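Organized retail theft

Organized retail theft is the stealing of goods from stores by groups of people who plan to resell them, return them for refunds or trade them for something else. It is usually set apart from ordinary shoplifting, in which one person takes an item for personal use. The two overlap, and the same act inside a store may be handled as either one depending on what investigators learn later about where the goods went.

The term is used mostly in the United States and Canada. Older writing on the subject speaks of "boosting," and people who steal to order are still called boosters in police reports and in the trade press. The person who buys from them is a fence.

Terms and definitions

There is no single legal definition. Some states have a separate offense of organized retail theft or organized retail crime, and others prosecute the same conduct under general theft, conspiracy, burglary or receiving laws. Where a separate offense exists, it commonly requires that two or more people acted together, or that one person acted on behalf of a resale operation, and that the value of the goods passed a set amount within a set period.

Adding up the value of several thefts is called aggregation. It matters because a person who takes a small amount on each of many visits might otherwise face only a series of misdemeanors. Rules on aggregation differ widely. Some allow thefts from different stores or different counties to be joined in one case, and some limit it to a single victim.

Three other terms are often confused with it. Shrink is the accounting word for the gap between the stock a store should have and the stock it does have, and it includes employee theft, damage, supplier error and plain miscounting. A smash and grab is a fast theft that involves breaking glass or displays. Robbery involves force or the threat of force against a person. A theft that begins as shoplifting can become a robbery if someone pushes or threatens an employee on the way out, and in many states this is so even when the force comes after the goods are taken.

Methods

Most groups divide the work. One or more people select and conceal goods, another watches staff or keeps them busy with questions, and a driver waits outside. The people who enter the store may not know the buyer, and in larger operations they may be paid a fixed share of the shelf price. In the scheme described by Zhenhua Fan in a study of the Hurnach cases, the takers were given a written list each morning with a price beside every item, and were paid in cash the same evening.

Concealment methods include bags lined with foil or other metal to defeat security tags, coats with sewn-in pockets, and boxes that have been emptied and refilled with costlier goods. In a box swap, the thief pays for a cheap item at the register and walks out with something else inside the carton. Ticket switching works the same way with a printed barcode laid over the real one. Self-checkout lanes have made both methods easier to try.

Other groups make no effort to hide anything. They fill a cart and push it out through an emergency exit, or several people enter together, take whatever can be carried and leave within a minute or two. These thefts depend on speed and on store rules that tell employees not to give chase.
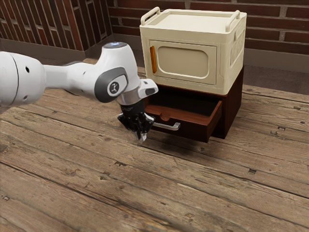 Return fraud is closely tied to the same groups. Stolen goods are brought back to another branch without a receipt in exchange for store credit, and the credit is then sold at a discount. Stores have responded by asking for identification, by limiting the number of returns without a receipt, and by tracking serial numbers on higher-priced items. Cargo theft, meaning theft from trucks, rail cars and warehouses, is normally counted separately even though the goods may end up with the same buyers.

Goods targeted

Boosters favor products that are small for their price, widely known and easy to sell. Razor blades, over-the-counter medicine, baby formula, cosmetics, perfume, power tools, batteries, liquor, designer clothing and handbags appear on most lists. Demand follows the season to some extent. Allergy medicine is taken more in spring, and garden and power equipment more from June onward.

Food and medicine raise a safety problem apart from the loss. A fence may store formula or tablets in a hot garage for weeks, change the date on the package, or mix products from different lots. A buyer has no way to tell. Recalls also fail to reach people who bought outside the normal supply chain.

Resale

Stolen goods have traditionally been sold through flea markets, pawnshops, small convenience stores and personal contacts. Online marketplaces widened the field, since a seller can reach buyers far away and open a new account when an old one is closed. Larger fences run what investigators call cleaning operations, where price stickers and security tags are taken off with solvent or heat and the goods are repacked to look like ordinary wholesale stock. Some of this stock is sold to diverters, who mix it with legitimate surplus and sell it on to retailers.

Prices paid at each stage are low. A booster might get 20 percent of the shelf price for a common item and less for anything hard to move, while an online seller may ask 50 percent or more of the same price. Drugs are sometimes used as payment in place of money.

Investigation

Cases often begin with a store's own loss prevention staff, who compare video from several branches and notice the same people or the same vehicle. Larger chains keep investigators who build a file over weeks before going to the police. Regional associations let retailers, police departments and prosecutors share photographs and license plate numbers, subject to privacy rules that differ from place to place.

Surveillance video is the most common form of evidence. Police may release images to the public when they can't identify someone, and tips from viewers lead to a share of arrests. Video has limits. Faces may be covered, plates may be stolen or missing, and footage is often overwritten after a set time, commonly 45 days or fewer in small stores. A detective who asks for it late may find nothing left.

Controlled buys are used against fences. An officer or informant offers goods that are said to be stolen, and the sale is recorded. Because many laws on receiving stolen property require that the goods were in fact stolen, some states have changed the wording to cover goods the buyer believed to be stolen. Search warrants for storage units and homes usually follow, along with requests for bank and marketplace account records.

The Sakano Avenue case is often used in training courses. Investigators at first treated a run of drugstore thefts as unrelated, and connected them only when stock marked with the code of one branch was found on sale at a shop in Emham. More than 200 packages of razor blades were recovered from a back room. The shop's owner pleaded guilty to receiving stolen property, and charges against two of the suppliers were later dropped when a witness could not be found.

Flight and vehicle pursuits

Injuries connected with retail theft occur in parking lots and on roads as well as inside stores. Drivers leaving a theft may strike carts, parked cars, employees or police vehicles, and charges such as reckless driving, evading arrest or assault with a vehicle can carry longer sentences than the theft itself.

Many departments restrict pursuits for property crimes. Under a typical policy, officers may follow only where there is reason to believe that a violent felony has been committed, and must stop if traffic or weather makes the pursuit too dangerous. Supporters of these limits point to the risk to bystanders. Critics reply that drivers learn the policy and count on it. Departments have tried aircraft, tracking devices fired onto a fleeing car, and later arrest by warrant as alternatives.

Penalties and civil recovery

Sentences depend on the value taken, the person's record and the role played. Organizers and fences are generally liable to heavier penalties than those who enter the stores. Courts can order restitution, although full repayment is uncommon. Prosecution in federal court is possible where goods cross state lines or where money laundering is involved.

Most states also have a civil recovery law that lets a merchant demand money from a person caught stealing, separately from any criminal case. The demand letter is usually sent by a law firm. These laws have been criticized when letters go to parents of minors or to people who were never charged.

Prevention

Stores use locked cases, tags, cameras, guards, receipt checks and changes in layout. Locked cases reduce theft of the goods inside them but also reduce sales, as customers do not always wait for a clerk. Some chains put only one or two of an item on the shelf and keep the rest in the stockroom. Marking goods with a store code, as was done before the Emham recovery, does little to stop a theft – its main value is in proving later where an item came from.

Laws on online marketplaces require certain high-volume sellers to give verified contact and bank information. Enforcement has been uneven, and smaller sellers fall outside the rules.

Measurement

The extent of organized retail theft is disputed. Police figures record only what is reported, and many stores do not report small thefts. Trade surveys rely on voluntary answers and have sometimes presented total shrink in a way that readers took to mean theft by outsiders. A review by the Osei Center found that few police departments recorded whether a shoplifting suspect had acted with others, and that those which did used different codes for it. Comparisons between cities are difficult for the same reason, as are comparisons across years in which a state changed its felony threshold.

See also

Cargo theft
Fence (criminal)
Loss prevention
Receiving stolen property
Return fraud
Shrinkage (accounting)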